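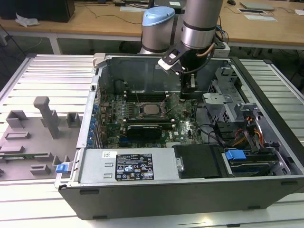 Disassembly cell with a desktop tower on the platform, side panel removed.

Home | Projects | People | Openings

Category: Jobs / Robotics Safety

April 15, 2018
Posted by Brigitta Zaugg

Fault Analyst, Robotic Disassembly (fixed term)

Plirus is hiring one analyst to investigate gripper overtravel on the Stiltesach cell. In 2367 logged approaches to processor sockets, the arm passed its commanded stop height 14 times. Five of those ended in board contact and a protective stop. No one was hurt. The cause is still open; wrist calibration drift and late force readings are the leading candidates.

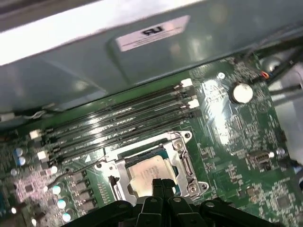

Wrist view, gripper fingers at the processor.

Duties
- Reproduce the fault at reduced speed and log joint, force and camera data.
- Review the stop chain with Gangadharan Krishnan and revise the risk assessment.
- Write the fault report. A first draft is due in July.

Requirements
- Two years of work with industrial or research arms.
- Python or C++, and practice reading controller logs.
- Lockout training, or willingness to complete it before entering the cell.

The post is on site and full time. Send a resume and one fault report you have written, with client names removed, to Karthikeyan Suvarna at the Plirus front office.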